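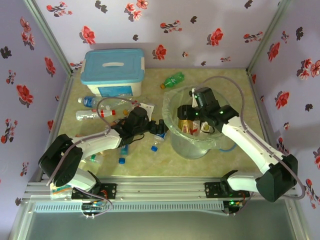 Ngaio Ruawai wants to know why we didn't just turn the grip force down on the right arm and get on with our lives. Fair question, Ngaio, and I owe everyone a proper answer after going so quiet, so get a cup of tea, this will take a few posts.

First, grip force was the first thing I tried! Lower it and the arm stops crushing cans, which is lovely, but then it starts dropping bottles, and a bottle that lands on its side will roll wherever it likes.

The actual fault, as far as we can tell, was in the release. The right arm goes down into the lined bowl, opens up, and is supposed to wait for the fingers to report "open" before it lifts. On the bad runs it got that report early. So up came the gripper, still holding a can and a good pinch of the plastic bag along with it.

You can guess the rest. Bag comes up, everything in the bag comes up, and the left arm is already on its way over with the next bottle because as far as it knows the bowl is free. They bumped at Wednesday's session. Not hard, but I felt it in my teeth.

The log for that session is 2896 lines long and I read every one of them (twice, the second time with a ruler on the screen like my grandmother doing her accounts). The early "open" shows up on 129 of them. I had been scrolling past it for weeks because it's tagged as info and not as a warning. That part is on me.

Delwyn Tuhiwai spotted what I'd missed, bless her. The report comes from the motor position, and the motor can be in the right place while a finger is still hung up on something soft. A bag liner is about as soft and clingy as it gets. With the bare bowl we'd never seen it once.

What we've changed so far: the arm pauses at the bottom after opening, then lifts very slowly for the first bit, and if the motor current looks like it's carrying anything it stops and goes back down. The left arm now holds off until the right one is fully clear. It's slower. I can live with slower.

We've also moved the stop button to where I can reach it without leaning across the rail, and I'm embarrassed at how long it took me to do that.

Still open: small flat stuff. Caps are okay, packets are a misery. Keith Donnelly thinks softer fingertips would help and is mailing me a pair from Tipoki to try, so I'll post again when they've had a few days of work. Thanks for all the kind messages, both arms are fine, and so am I!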